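報告書の原因欄に「操作ミス」と書く前に

火曜の午後3時過ぎ、リネン整理用の双腕機Grimoがテーブルクロスごとタオルをつかみ、そのまま引いた。卓上に置いてあったポットが倒れ、床に落ちた。けが人は出ていない。ポットの中身は常温の水で、拭き取りと点検に50分かかり、その日の残りの試験は翌日に回された。

納入先であるSkadoselの社内報告書には、原因として「操作ミス」とある。監視についていたSugeng Kusuma氏が非常停止を押すのが遅れた、という趣旨である。私は外部の立場でこの報告書を読み、記録の一部も見せてもらったが、この結論には賛成できない。

経過は次のとおりである。Grimoは右手の指をタオルの縁に下ろし、閉じた。このとき指先は本来の高さより6ミリ低く、下の布まで挟んでいた。制御側は把持成功と判定した。指の間に布があり、閉じる力も想定の範囲に入っていたからである。持ち上げる動作で負荷は普段より増えたが、停止のしきい値には届かなかった。非常停止が押されたのはポットが傾き始めた後だった。

Kusuma氏の立っていた位置からは右手の指先が見えない。アームの陰になる。見えない場所で起きた異常に、ポットが動いたことで気づき、停止ボタンを押した。これを遅れと呼ぶなら、監視位置を決めた側の責任が先に問われるべきだろう。床に貼られた監視位置のテープは、Skadoselの設置手順書どおりだった。

では指はなぜ低かったのか。Grimoの動作は、人が手持ちグリッパーで行った作業の記録から学習している。グリッパーの位置はカメラの映像とマーカーから推定し、推定が途切れた区間は前後をつないで埋める。開発元のRendeoで記録の検査を担当するMei Rosenthal氏によれば、右手で布の端を拾う動作は、途切れやすい箇所としてすでに知られていた。埋められた区間では、指が実際より低いところを通っていることがある。

高さのずれだけなら、まだ軽い。学習に使われた記録の中には、下に敷いた布を一緒につまんでしまい、作業者が手首を少し返して放してから、つまみ直したものがある。人間にとっては失敗にも入らない動作で、本人も覚えていないだろう。ところが検査の段階で、こうした記録は「冗長な動き」とされ、つまみ直しの前後が切り落とされていた。残ったのは、一度でうまくいった手本ばかりである。

その結果、Grimoは下の布をつまんだときにどうすればよいかを一度も教わっていない。記録の中の人間は必ず正しくつまむ。正しくつまんだ後にすることは、持ち上げることだけだ。今回もそのとおりに動いた。

検査の担当者を責める気はない。検査基準には、動作が滑らかで時間内に終わっていることを合格の条件とする、と書いてある。基準に従えば、つまみ直しは切るしかない。切った分がどこへ行ったのかと尋ねたところ、保存期間は12日で、その後は消去しているという答えだった。事故の後に原因を調べようとしても、一番見たい部分が残っていないわけである。

この件について、私が求めたいことは三つある。

まず、切り落とした区間を捨てないこと。学習に使うかどうかは技術者が決めればよい。しかし安全の資料としては、合格した手本よりも不合格になった記録のほうに価値がある。工場で不良品を分析せずに廃棄していたら、品質管理をしているとは認められない。保存にかかる費用は、試験を一度中断する費用と比べれば知れている。

次に、収集の現場で気づいたことを書き残す欄を設けること。グリッパーを握って一日働いた人は、どの布がつまみにくいか、卓上のどの物が邪魔になるかを手で知っている。Rendeoの作業票には開始時刻と終了時刻、作業名の欄しかない。収集班のYolanda Vidal氏は、布の端が敷物に張りつく件を口頭で伝えたことがあるという。伝えた先の担当者はその後異動しており、記録はどこにも見当たらない。書く欄がなければ、こうなる。

最後に、しきい値の見直しである。Keir Yule氏の意見では、負荷の上限を下げれば今回の事象は防げた。私も下げることには反対しない。ただ、下げすぎれば厚手のタオルを持つたびに止まり、現場の誰かが上限を元に戻すことになる。持ち上げた直後に、タオル以外の物が動いていないかを見るほうが確実だと思う。卓上に何があるかは、カメラにはもともと映っている。

反論も聞いた。たかがポットが一つ落ちただけで大げさだというものだ。今回に限ればそのとおりである。しかしGrimoの設置先の候補には、介護施設の洗濯室が入っている。敷物の端に人の手が載っていることもあるし、ポットの中身が熱い茶であることもある。把持成功の判定が、何をつかんだかを問わないまま先に進むという点は、置き場所が変わっても同じである。

家庭や施設の卓上は、もともと物が混み合っている。収集の場でも、布のそばに水差しやカップを置いたまま作業をする。その条件を選んだこと自体は正しいと私は考えている。何もない机で覚えた動きは、物のある机では役に立たない。問題は、物の多い卓上でわざわざ作業をさせておきながら、物に引っかかった記録を消しているところにある。

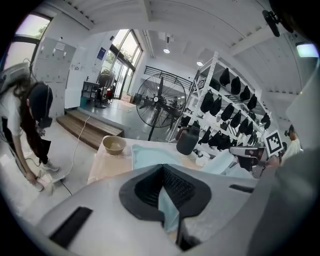
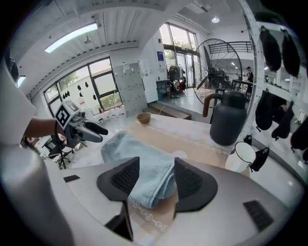

手持ちグリッパーを使った卓上作業。2枚とも、水色の布と濃い灰色のポットが卓上にあり、もう一台のグリッパーに白黒のマーカーが付いている。

Skadoselは報告書の改訂版を準備していると聞く。原因欄から「操作ミス」を外すかどうかは、まだ決まっていない。改訂するのであれば、監視位置の図と、検査で切り落とした区間の扱いを本文に入れてほしい。前の版では、どちらにも触れていなかった。

（野口 Shota Noguchi）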